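Reviews > Workshop > Grippers and Grabbers

News Reviews Guides Forum Shop

Rernari hand-held gripper kit: six weeks in

I wanted to like the Rernari before it even showed up, so take that into account. I've been teaching small robot arms to pick things up for a couple of years now, always the slow way (joystick, lots of sighing), and the idea of just holding the gripper in my own hand and doing the job myself was hard to resist. You do the task, the kit records it, and later your arm has something to learn from. I ordered in February and I've used it nearly every evening after dinner.

The box is well packed but the manual is a mess. The assembly pages are fine up to the second finger, and then they refer to a washer that has a different name on the parts list. I wrote to support and a guy there sent back a one-line answer with the right part number, same day, so good for them. Building it took me a whole evening plus the next morning with coffee. Go easy on the screws! I overdid one and had to back it out with pliers.

I got the 50-clip starter plan with mine, which means you can upload that many recordings before they want more money. I burned through 10 of them learning how to start and stop without wiggling the thing. If you're planning a real project, skip the starter plan and go up a level right away.

How does it feel? Lighter than I was afraid of. The trigger has a long, soft pull and you get used to it fast, although my thumb was sore the first week. Opening is quick. Closing has a tiny bit of slack at the very end, and with anything thin you notice it. I tried the Hallen grabber last year and that one was crisper, but it also pinched my palm every single time, and I'd pick the Rernari again for that alone. The grip itself is on the big side. My sister has small hands and she gave up after a few minutes.

Software is the weak part. The Mercado app (that's the recorder, you have to install it separately) is pretty and it crashed on me 6 times. It never lost a finished clip, I'll give it that, but it did lose the one I was in the middle of, and of course it was always a good one. Exporting is slow. My biggest session came to 2,796 files in one folder with names only a computer could love, and I ended up writing a little script to sort them.
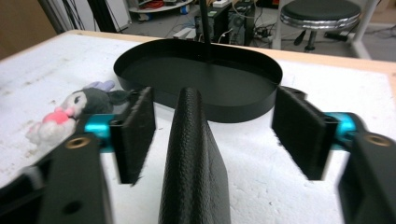 Words and photo by Shahzad Durrani | Filed under: Grippers and Grabbers

Soft toys are my favorite test, and the little plush with the purple ears has become a regular. Plush is forgiving, so it's a nice first job: pick it up, put it in the black tray, let go, do it again. The flat finger pads do well with it. Where I'd like something better is on slick, round stuff, where I have to come in dead straight or it squirts away. Minham sells grippy covers that are supposed to fit these pads and I have a set on order, so I'll add a note when I've tried them.

One tip, put foam down on your table. I knock into the surface constantly when I go in low and the foam saves the fingers (and the table). White scuffs up pretty quickly, so get a darker color if that bugs you.

Would I buy it again? Yeah, at the sale price. At full price I'd wait for the next version of the app. Spare finger pads are sold in pairs only, and shipping on them is silly, so order a set with the kit.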